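List archive | Threads | Authors | Search

Re: [finishes] Gray cast in waterborne white on work surfaces

So-ying Kan wrote:

> We sprayed the first batch of tops for the Firnport job in April and
> the client is complaining that they look gray at one end. Same can,
> same gun, same booth. I put a straightedge and a lamp on them and I
> can't find a thickness problem. Is it the tint base, or am I laying
> it on wrong? Three coats over the gray primer, sanded between coats.
> The spec says matte, cool white.

Before you strip anything, turn a top end for end in the room where the client saw it. If the gray end stays by the same wall, the finish is fine and the lighting is doing it. If the gray moves with the top, you have a film problem. The test takes five minutes and it should come before any talk about tint base.

A matte white shows falloff more than most people expect. In gloss, the eye picks up the reflection of the fixture and discounts the rest. In matte there is no reflection to read, so a slow change in light level looks like a slow change in color. Under a single fixture at one end of the room I have measured 750 lux at the near end of a top and well under half of that at the other. Any white will look gray at the far end under those conditions, and a cool white will look grayer than a warm one.

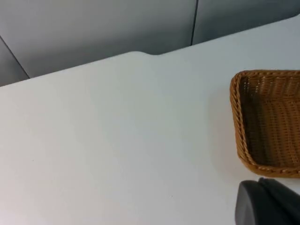

If the test points to the film, look at the primer first. Three coats is enough over white primer. Over gray it is marginal, and sanding between coats makes it worse toward the ends, where people tend to lean on the block. A straightedge won't show you this. It reads flatness, and you can have a flat surface with half the film gone on one side. Use a wet gauge while you spray and write the readings on tape at both ends.

On sanding: what grit are you using? At Purstead we had a run of tops come back with much the same complaint, and the cause was 120 between coats. The scratches telegraphed through and all ran the same way, so the surface looked darker from one side of the bench than from the other. Going finer and changing direction on the last pass cleared it up.

Tint base is the least likely cause. Carkent's deep base and white base are labeled almost alike, so check the lid – but a wrong base would shift the whole top evenly. It would not give you one gray end.

One question for the client: do they have a sample they signed off on, and what light did they sign it under? Ueda used to send a small panel with the light source written on the back. I still do the same, and it has settled more than one argument.

Please post the wet readings if you take them. I would also like to know the fixture spacing in that room.

5 replies in this thread

Contact the list owner | Copyright remains with the individual posters | Back to top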